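Tyyne Toivonen has sold secondhand clothes in Skultside for long enough to be tired of the word circular. She used it once while I was with her, and made a face.

"People bring me a bag and they want me to say thank you," she said. "Then I open the bag."

I had gone to see her about the textile collection scheme that started in February, the one with the green bins outside the supermarket and the leaflet through every door. The leaflet says that old clothes put in the bins will "find a new life." I wanted to know what sort of life, and where, and the people who printed the leaflet were slow to answer. Toivonen answered the phone on the second ring.

Her shop, Kandura, gets first pick of what the bins bring in. It sounds like a good deal. She says it was a better one before there were bins.

"When somebody has to walk in and hand me a coat, they look at the coat first. They check the zipper. With a bin you don't look. It's a trash can that makes you feel nice."

She keeps a ledger, on paper, and let me go through it. In the first four months the shop was sent 1,538 pieces. She put 223 of them on the rails. The other 1,315 went back to the depot, and she doesn't know what happened to them after that. I asked whether she had tried to find out.

"Twice. The first time they sent me the leaflet."

Veikko Saarinen, who runs the depot under a contract with a company called Gisum, was friendlier than I expected and vaguer than I hoped. He doesn't dispute Toivonen's numbers. He does think she is fussy. "She has a small shop and she wants wool," he said. "We have other outlets. A T-shirt she won't touch could be a very good T-shirt to somebody else."

To whom? He talked about export partners, and about wiping cloths, and about fiber that gets shredded for stuffing. I asked what share went to each. He said it varied. I asked what it had varied between, and he said he would have to check. I have asked again since and he is still checking.

I should be fair to Saarinen, because he was frank on one point. Wiping cloths, he told me, are where a lot of worn cotton ends up, and there is less money in them than there used to be. Buyers want it clean, cut and free of buttons. Somebody has to be paid to do all that. "The sorting is what costs," he said. "The fabric is worth close to nothing until a person has had it in their hands."

Toivonen agrees with him there, though she draws a different lesson from it. She thinks the real problem is that the clothes were bad to begin with. She took a blouse off a hanger and pulled gently at the side seam until I could see daylight through it. It had been worn, she guessed, a few times. "Who is going to give this a new life? It hardly had the first one."

So I asked what she would do with the money spent on the bins. She would pay for repair. There used to be a mending counter at Oksanen, the old fabric store by the bridge, and she says it took in 1,092 garments in its last full year. I can't confirm that, and she admitted she was going by what the owner told her. Still, I remember the counter, and I remember there being a line.

Saarinen doesn't believe in mending counters. "It's a lovely idea," he said. "Then a shirt costs less than the button and the hour it takes to sew it on. People are not stupid." He has a point, and I told Toivonen so.
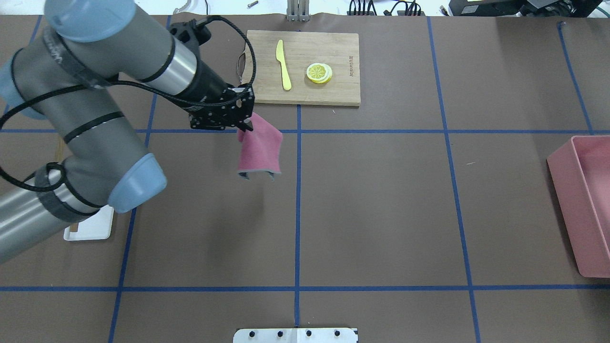
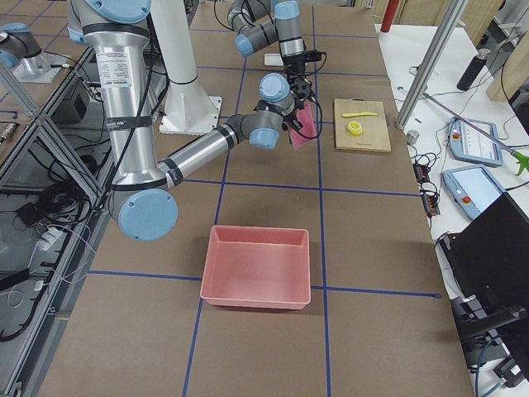 A pink cloth hangs from the gripper in the second picture.

"Of course he has a point," she said. "He's comparing it to the wrong shirt." Her view is that you can't argue for repair and leave cheap clothing alone, and that every scheme she has seen tries to do just that. The bins ask nothing of the people who make the stuff and very little of the people who buy it.

I'm not sure I go all the way with her. Some of what is in those bins would have gone in the regular trash, and a wiping cloth is at least a second use. But I'd like to see the numbers before I see another leaflet. Saarinen says there will be a report. Toivonen says she'll read it when it comes, and meanwhile she has asked the depot to stop sending her single socks.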